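About us

Hi, I'm Estíbaliz Valcárcel, and I run the training side of Drumdale. We teach robot arms to do the small, dull jobs around a home, like putting away shoes, and we write down the rules we work by so that other people can borrow them. We started in a back office in Dritonport with one arm and a lot of opinions. The arm has been joined by a few others. The opinions have mostly been typed up.

The typed-up version is called the Dindex. It's our house book of good practice, and it has 36 rules in it right now, some of them one line long. If you come to work with us, or send your people over for a course, you'll get a copy before you get a coffee. (The coffee isn't great anyway.)

How we set up a task

My favorite rule is Rule 2: lay out the job the way a person would leave it. Shoes go on the floor in a row with the heels toward the arm, close together, even touching, the way they end up by anybody's front door. We don't space them out to make life easy for the gripper. When I was new at this I used to nudge everything apart by a hand's width, and the arm did beautifully right up until we took it to someone's hallway!

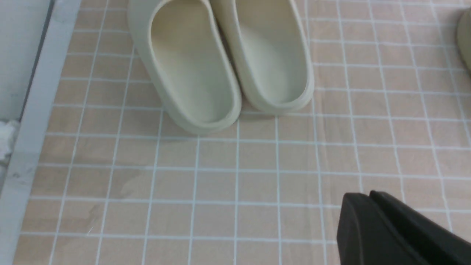 The other half of Rule 2 is that you write the layout down before the arm moves. Which pair is where, which shoe goes first, where it should end up. Ludger Gerlach wrote that part and he is strict about it. If the sheet is blank, the run doesn't count, and I've lost a whole morning to that more than once.

We also start low and slow. The first passes over any new object are done at reduced speed with a person's hand near the stop button, and the fingers stay open until the operator is happy with the approach. Soft foam shoes are a good place to learn this. They squash, so a bad grip won't always drop the shoe, and you have to look at what the fingers are doing to the shape of it. 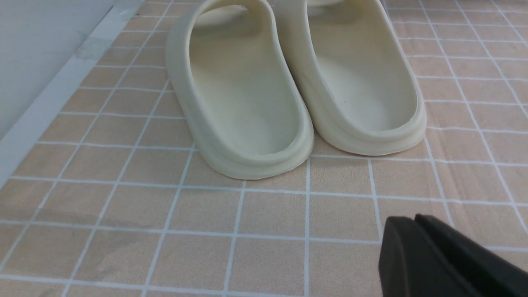 What we ask of operators

Everybody who runs an arm here does the same short course, me included, and we all redo it every August. It's taught by Snežana Softić and takes two days. You learn how to clear the work area, how to park the arm, how to route a cable so it doesn't snag, and how to write an honest run report. That last one takes the longest.

An honest report means a miss goes in as a miss. If the shoe tipped over and you straightened it by hand, you say so. I know it sounds fussy, but we've read plenty of other people's logs where every single try was a success, and you just can't learn anything from those. 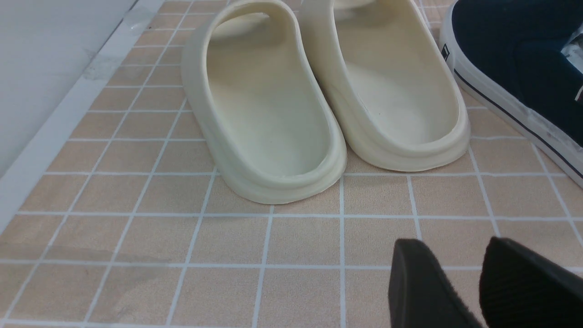

Then there's the matter of mixing things up. A session that only ever sees one kind of shoe teaches you very little, so the Dindex asks for different materials and different heights in the same row - canvas next to foam, laces next to no laces. Scuffed is fine. Worn is better than new, if you ask me, and so is a floor that has had some living done on it.

We keep each session to 12 runs and then swap operators. People get sloppy when they're tired (I certainly do), and the swap gives the next person a chance to question the setup. Anyone can stop a run, for any reason, and they don't have to explain themselves until afterward.

Where the rules came from

Most of them came from arguments. Duangjai Chantharasri and I had a long one over whether a shoe should be picked up by the heel or by the side. We went with the heel for canvas shoes and left the foam ones up to the operator, with a note to come back to it. The note is still there.
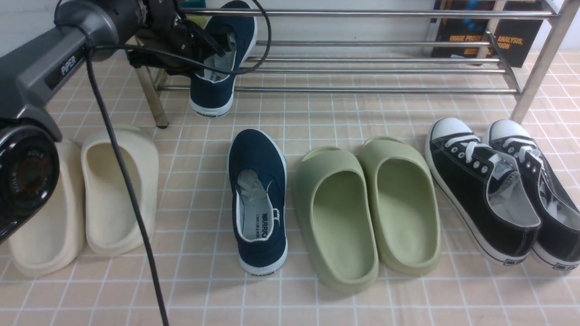

Tassanee Chantharasri thinks we gave in too early on that one, and that a rule with a choice in it is really two rules and should be numbered that way. She has also asked for a proper line on how far a shoe may swing once it's off the floor, and would like it in before the next printing.

She'll probably get it. The current Dindex is dated 2026-04-28, and changes go in whenever two of us agree and a third has tried it on the arm.

Working with us

We run courses at our place in Dritonport and we'll come to you if you have the floor space. We've also been sharing the rules with the team at Chaimongkol, who send them back covered in pencil, and I love getting those. Schools are welcome to use the whole book for free. Companies too, as long as you tell us what you changed.

If you want a copy, or you'd like to argue about heels, write to me through the contact page. I read everything, though I'm slow when we have a course on.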